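4.2 Upkeep of the hand-held grippers

Most papers that rely on hand-held grippers give the hardware a paragraph and the policy network six pages. We think the proportions are wrong, and this section sets out how one of our units was set up and looked after. We make no claim that our routine is the right one. Several steps in it were inherited from the Gornau project, and for at least two of them we could find no evidence of any benefit.

The unit has two black jaw arms, each ending in a blue finger pad, with a camera looking out over the jaws. Before a session the operator opens the jaws fully, closes them, opens them again, and compares the view with a stored reference view taken from the same camera. The Gornau protocol asks for 20 such cycles. Fredy Urrego ran the shortened version and the full version on alternate sessions through May and found no difference in the recorded jaw width that we could tell apart from noise. We kept the short version. A reader who believes in warming up a mechanism of this size is welcome to show us the data.

Pads were a different matter. The supplier, Verbruggen, recommends changing them after 300 grasps on rigid objects and gives no number for soft ones. We could not learn how the number was arrived at. Our own pads were changed when Zsófia Dobos judged that the surface had gone shiny, a criterion we are not proud of but which at least refers to the pad. Counting grasps treats a plush toy and the corner of a carton as the same event.

The approach pose deserves more care than it usually gets. In our protocol the operator holds the gripper above the work surface with the pads open and pauses there before reaching for anything. The pause gives the tracking a still segment to settle on, and it gives whoever reviews the recording a clear look at both pads against the table (Figure 3).
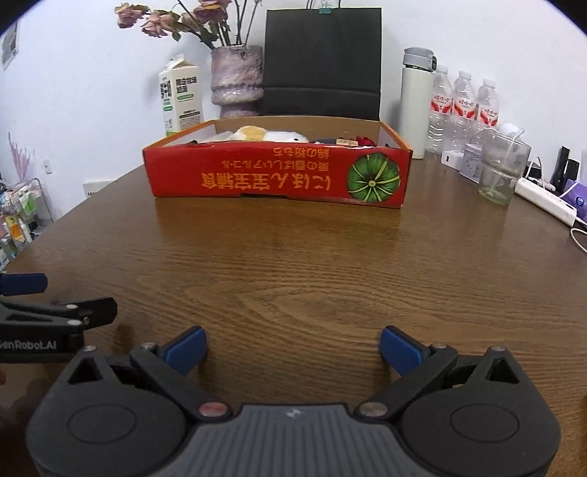
Figure 3. Approach pose with the jaws open above a round wooden table. The open cardboard box on the far half of the table holds the objects, among them a white plush toy.

It has been argued, mostly in conversation, that a pause of this kind teaches a policy to hesitate. Perhaps it does. We trimmed the still segment before training and kept it only for the maintenance record, so our results say nothing either way. What the segment did give us was a cheap check on pad alignment. Two pads that have crept out of line are hard to notice in the hand and fairly easy to notice in a stored view laid over an older one.

The fasteners on the arms were the other weak point. Katalin Csizmadia checked them with a hand driver at the start of every fifth session. The Bornusen group applies thread locker to everything and reports no loosening, but they also report no inspections, and the two facts may be related. We used thread locker on one arm only. The untreated arm needed tightening on three occasions and the treated arm on one. With numbers this small we would not advise anybody to buy thread locker on our account.

The camera mount was checked against a printed target at a distance of 50 cm. On 7/10/21 the check failed by more than 11 pixels after the unit had been dropped while being put away. Joris Aerts reseated the mount and repeated the calibration, after which the error returned to its earlier level. All recordings between that check and the previous good one were discarded. This was expensive, and we considered correcting them in software instead. The trouble is that we did not know whether the drop we had been told about was the only one.

We had hoped that the Fullamora logging tool would make such questions easy to answer. It records every check, with the operator's initials and a pass or fail mark. It does not record the measured value, so a mount drifting slowly toward the limit passes each time until it fails. Veerle Mulder added a free-text field for the value halfway through the study. Before that, our log is a long column of passes, and we would ask readers to trust it about as far as we do.

Spare pads and fasteners were kept with the unit, and every replacement was followed by the same short opening and closing check described above. Replacing both pads together was easier to track than replacing one, so we did that throughout, at the cost of throwing away some pads that probably had use left in them.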